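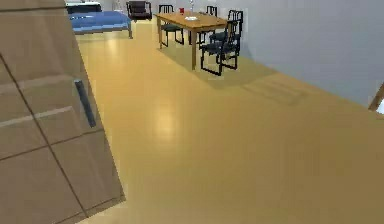 **Figure 4.** Start of an opening task in a Skivetell apartment. The dark grey vertical handle on the wooden panel is the target; the dining table and its black chairs bound the free floor on the other side.

### 4.2 Choosing where to stand before choosing how to pull

Most of the failures in our first version of the planner had very little to do with the hand. The grasp was fine, the pull direction was fine, and the base was parked somewhere that made both of them useless. A door swings through a lot of floor, and a robot that drives straight to the nearest reachable spot will often find itself standing in the middle of that swing. So we moved the base decision to the front of the pipeline, and this turned out to be the most rewarding change we made in the whole project.

The planner, which we call Cele, begins with one colour image and its depth map. A handle detector returns a mask, and we fit a line through the masked points to get the handle's long axis. In Figure 4 the handle is a bar mounted near the right edge of the panel, and it looks slightly tilted from this viewpoint. That tilt matters. Our early code worked out the axis in image coordinates and carried the error all the way into the wrist pose. Fitting in 3D and then snapping to the plane of the panel removed nearly all of it.

Next comes the hinge. We don't assume a side. Cele keeps two guesses for a vertical handle, hinge left and hinge right, and weights them by how far the handle sits from each visible panel edge. Dark seams make this harder than it sounds, as a seam can be a real gap between two doors or just a line on the surface. The panel in Figure 4 has several, including horizontal ones that would suggest drawers if you looked at nothing else. We keep every seam as a possible boundary and let the first few millimetres of pulling settle the question. Watching the belief collapse onto the right hinge after such a tiny motion is a real pleasure, and we encourage readers to step through the logs released with the code.

For each guess we sweep the door through its arc and mark the floor it would cross. We then sample 100 base positions around the handle and score them on three terms: arm reach over the full arc, distance from the swept area, and clearance from furniture. The best 20 go on to full trajectory optimization.

### 4.3 Shadows, shine and chair legs

The clearance term took the most work. Rendered floors in Skivetell are glossy, and the one in Figure 4 shows a bright soft patch of reflected light as well as a broad grey shadow with faint stripes that echo the chair backs. A floor segmenter trained on matte surfaces reads both as obstacles. Anel Xaba's fix was to label floor by height first and use colour only where depth is missing, and it gave us back large areas of perfectly good parking space.

Thin structures pull the other way. Chair legs and slatted backs are easy to lose when the depth map is downsampled, and a chair that vanishes from the map is much worse than a shadow that appears in it. We now run the obstacle layer at full resolution within arm's length of any candidate position and at quarter resolution elsewhere. Planning time went up a little, and we think the trade is well worth it.

We tested the complete system on 1,559 opening tasks spread over 129 room layouts, with no layout shared between tuning and testing. Furniture positions were fixed within a layout, while the starting pose of the robot was drawn at random. Every task was run with the base stage on and again with it off, using the same random seed, so that the two conditions could be compared task by task. Collisions with the moving door are counted separately from collisions with other furniture — the two have quite different causes, and lumping them together hid the chair problem from us for months.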